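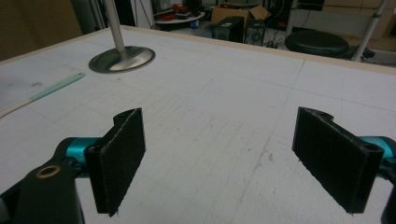

Removing faint grid lines and scuffs from a white work table

Asked by Ginette Friesen in Cleaning and Care
230 views

I have a big white work table with a faint grid drawn across the top. The lines look like pencil, they are thin and gray, and they run both ways to make squares. There is also one longer curved line across the middle that shows up more than the rest. On top of that there are small dark specks and scuffs, plus some smudges, mostly over toward the right side.

I would like to get rid of the specks and smudges. I would also like to lose the curved line if I can. The squares I could live with, and in fact I use them now and then for lining up fabric and paper, so if they have to stay that is fine. What I don't want is a table that is clean in patches and gray everywhere else.

Some other things that may matter:

The top looks to be made of joined panels. There is a darker seam running from front to back on the right half. I can't feel much of a gap with my finger but I don't want water getting down in there.

I don't know what the surface is. It came to me secondhand with a Brellari sticker on the underside and no paperwork. It is pale with a little gray in it and it isn't very shiny.

So far I have used a damp cloth and dish soap. That took off some dust and nothing else that I could see. I have a bottle of Clornura spray cleaner under the sink but the label says not for unsealed surfaces and I can't tell if mine is sealed.

I need the table back in use by Sunday. What should I try first, and is there anything I should stay away from?

2 Answers

Answer from Cheng-en Shek
Accepted by the person asking

Find out what you have before you put anything stronger than soap on it. Put a few drops of plain water in a back corner and leave them for 12 minutes. If they are still sitting up as drops when you come back, the surface is sealed well enough for ordinary wet cleaning. If the drops have flattened and left a darker spot, it is soaking in, and you should stick to dry methods as much as you can.

Dry methods come first either way.

Start with a white vinyl eraser, the block kind sold for drafting. Don't use a pink one. Pink erasers have grit in them and some leave a pink smear on a white surface. Work on the curved line first and rub along it in short strokes, with light pressure. Brush the crumbs off with a soft brush or dry cloth as you go. If you rub over the crumbs you just push the graphite around and end up with a gray haze.

If the line is pencil it will lift or at least get a lot fainter. If nothing happens after a minute of rubbing, it is either ink or it is scored into the top. Run a fingernail across it. If your nail catches, it is a scratch with dirt in it, and the dirt can come out but the scratch will stay.

The eraser will take out the squares too wherever you cross them. You can't really avoid that. If you want to keep the grid, lay a thin piece of card along each side of the curved line and erase in the gap between them. You will lose a tiny piece of each line where it crosses and you can put it back later with a ruler and a hard pencil.

For the specks, try the edge of an old plastic card held nearly flat. Small dark specks on a work table are often dried glue or paint, or bits of something stuck down, and they pop off. Any that don't come off are probably chips or stains and you should leave them.

For scuffs and smudges, if the surface passed the water test, use rubbing alcohol on a cotton cloth. Put it on the cloth and not on the table. Try it in the back corner first and check the cloth for color. White on the cloth means you are taking off the finish and should stop. Open a window.

At the seam, wipe along it and not across it, with the cloth wrung out until it is nearly dry. Dry it right after with a second cloth. A dark seam usually has dirt packed in it. A dry toothbrush gets out more than you would expect. Don't spray anything near it.

Finish by wiping the entire top once with the damp cloth and soap, then once with plain water, then dry it. This is what keeps it from looking patchy. Do the whole thing in one go.

Stay away from scouring powder, steel wool, acetone, and bleach. I would leave the Clornura where it is until you know what the top is made of.

Comment from Ginette Friesen: The water stayed in drops. The eraser took out most of the curved line, and what's left I can only see with the lamp on low. I lost some of the squares near it – I didn't have any card handy. Doing the alcohol tonight.

Comment from Cheng-en Shek: Good. Change to a clean part of the cloth often.

Answer from kuo_workbench

Melamine sponge. Wet it, squeeze it out, rub. Takes off pencil and scuffs, cheap, done in ten minutes.

Comment from Cheng-en Shek: These work but they are a fine abrasive. On a top that isn't very shiny to begin with they can leave shiny spots you will notice from the side. Test it first.

Comment from kuo_workbench: Never had that happen on mine but mine is a gloss top. If you do get marks or it's too far gone, 400 grit is NOT the fix unless you know it's solid all the way through. I went through the white on an old Ferberg desk that way. Just put a cutting mat over the bad part.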